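Looking after a pair of hand-held grippers, year-end edition

31 Dec 2019

I promised myself I would get this written before the year ran out, and I have a few hours left and a pot of tea, so let's go. A couple of you asked after my November post how I keep my two hand-held grippers in decent shape when they spend their working lives on kitchen counters, and my answer in the comments was so short it was almost rude. This is the long version!

The grippers came as part of what we call the Preda set, and they live in a padded case that has been to Prenport and back more times than I have. They are simple tools. You have a linkage, a pair of jaws, a textured blue pad at the end of each jaw, and a camera that looks down the whole thing. Almost everything that goes wrong goes wrong at the pads or at the pivots, so that's where I spend my time.

I start with the pads, every single time, before I even look at the screws. Kitchens are greasy places and those little ridges hold on to everything, flour and seasoning worst of all. Warm water, a drop of dish soap, an old soft toothbrush, and then I let them dry on a towel while I do something else. I used alcohol wipes for the first few months and I didn't like what they did to the surface, so I stopped. Once they're back on, I close the jaws very slowly and watch the tips come together. If one pad gets there with its edge first, it isn't seated, and off it comes again.

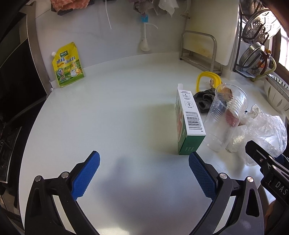

Pivots and screws

I'll admit I used to over-tighten these. A screw feels a little loose, you give it a quarter turn, and then the jaw is stiff and your thumb aches by lunchtime. Now I snug each one down, back it off a hair, and work the jaws open and shut 11 times (my own superstition, please don't ask). What I'm feeling for is a gritty spot partway through the travel. If there is one, the joint comes apart and gets wiped out with a dry cloth. No oil! I tried oil back at Zovetside and it collected every crumb in the building.

I keep a notebook for each gripper and write down every time a screw needed attention. Mine tend to want looking at after some 600 grasps, though I've had one stubborn joint that went far longer without a murmur.

Checking it on real things

You can squeeze a foam block all day and learn very little, so the last part of my routine happens on the counter with whatever is out. Soft things are the best test I know. Cloth, ribbon, crinkly packets, anything that gives when you press on it will show you a pad that's sitting crooked much sooner than a nice firm box will.

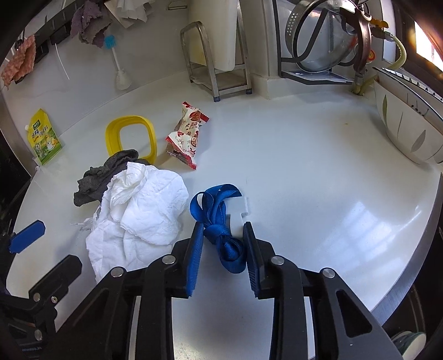

I go gently at first, just closing until the pads touch and then letting go again, and I try each thing from a couple of directions. Flat pieces come after that, because picking up something thin means getting a tip right down against the surface, and any wobble in the linkage travels straight to your hand. If both grippers are out I swap hands halfway through. I am hopelessly right-handed and for a long while I blamed the left gripper for what was plainly my left wrist.

When all that feels right I wipe the camera lens, record a short clip, and play it back on the laptop before I pack up or begin the proper session. The whole business takes me most of an hour, a bit less if the pads were clean to begin with.

Next on my list is a fresh set of pads from Lesard, which I've been putting off ordering since the fall. I'll report back when they're on.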